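From: Agnese Sepp
To: workshop-builds list
Date: December 15, 2023
Subject: Re: Bin picking, cable routing and the far wall

> I'm still fighting the cables on mine. Every time the wrist goes past
> a certain angle the air line pulls tight and the arm stops with a
> torque fault. How did you route yours in the end? Also, did you bolt
> the bin down or is it just sitting on the table? Mine wanders.
>
> And what are you using for test objects? I've been on wooden cubes
> for a month and I'm not learning much from them.

I'll take those in order.

Cables first. I had the same fault in July and wasted two evenings blaming the controller. The lines were too short past the last strap. They now run along the top of the forearm, go over the front of the wrist and round in a loop before they drop to the gripper. The loop looks untidy but it gives the wrist something to use up when it turns. I have the straps snug, but you should still be able to slide a line through by hand. If you can't, the strain ends up at the connectors.

My fingers are the soft translucent ones from the Vornar kit. The Cetix set I tried before was stiffer and kept pushing things along the floor of the bin.

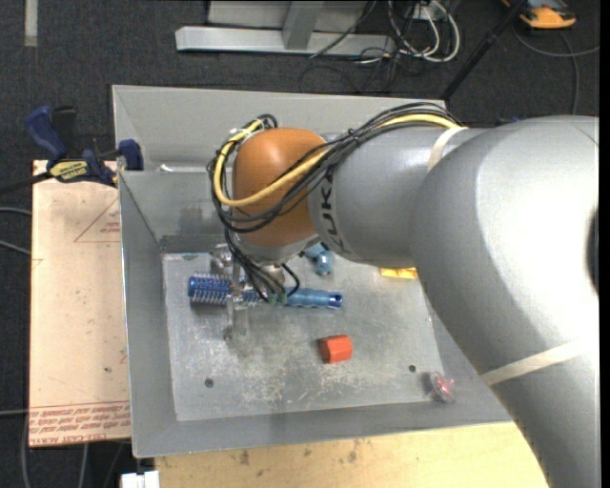 Gripper over the hairbrush. Clamp on the left side of the bin, acrylic board beside it.

The bin isn't bolted. It sits on the wooden table with a bar clamp on the side. I did think about drilling through the floor and decided against it, as I still move the bin when I change the reach limits. Check the clamp at the start of each session. Mine had worked loose after a long run and the whole calibration was out by 5 mm before I noticed.

Test objects: get rid of the cubes, or keep one and mix it with awkward things. The hairbrush has been the most useful by far. The bristle end and the handle behave differently, and the grasp planner likes the middle, where neither is much good. Small clear packets are the other hard one. The depth camera mostly sees the bin through them, and if they end up against a sloping wall the fingers touch metal first.

Numbers from the last batch, as you asked for them off list: 392 attempts, 335 good picks. I count it as good only if the object is lifted clear and put down where it should be. Most of the misses were packets near the wall — the brush came second.

Things I haven't sorted out:

Approach angle near the walls. I tilt the wrist inwards now but the limits are set by hand, and they're wrong as soon as the bin moves.

Glare from the bare metal floor. I tried a sheet of matt film from Stöckli and it lifted at the corners. Paint might be better if anyone knows one that stands up to scraping.

The Kunano script still drops its log if you stop a run halfway. Copy the file out before you press stop.

If you send me the wrist angle where yours faults, I can try the same pose here and measure how much slack I've got — I'm in the workshop most evenings until the holidays.

Agnese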